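Preguntas frecuentes sobre el cuidado de los suelos de madera

Residencia Zudov. Servicio de Mantenimiento y Limpieza

¿Quién se ocupa de la limpieza de los suelos?
El personal del Servicio atiende los 1,165 metros cuadrados de pasillos y salas comunes. El interior de cada habitación corresponde a su ocupante, conforme al reglamento vigente desde julio.

¿Con qué frecuencia debe barrerse la habitación?
Como mínimo, dos veces por semana. En las plantas con acceso directo al jardín se recomienda hacerlo a diario.

¿Puede utilizarse agua abundante?
No. Se admite únicamente la mopa bien escurrida, con el producto Triltness diluido según la etiqueta. Quedan excluidos la lejía, el amoníaco y los aparatos de vapor.

¿Cómo se solicita el material?
Las escobas y los recogedores se retiran en el mostrador de la planta baja, previa firma en el registro. El préstamo es gratuito y tiene una duración máxima de 15 días.

¿Qué tipo de escoba debe emplearse?
Una de cerdas suaves y limpias. Conviene barrer en el sentido de las tablas y retirar la arenilla antes de pasar la mopa.
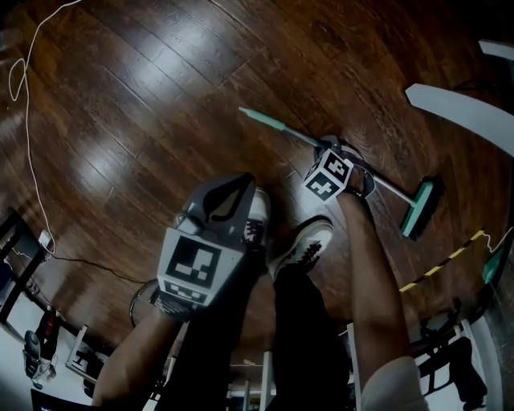
Escoba de color verde menta con mango metálico sobre suelo de tablas de madera pulida.

¿Está permitido el calzado de calle?
Sí, siempre que la suela esté limpia y seca. No se autorizan los tacos ni las suelas con clavos.

¿Qué debe hacerse ante un arañazo o una tabla levantada?
Comuníquelo por escrito a Upendo Magesa, responsable de Mantenimiento. No aplique ceras ni masillas por cuenta propia; los daños derivados de productos no autorizados se cargarán a la fianza.

¿Cuándo se realizará el próximo abrillantado?
El martes 19 de octubre. Los pasillos permanecerán cerrados durante la mañana.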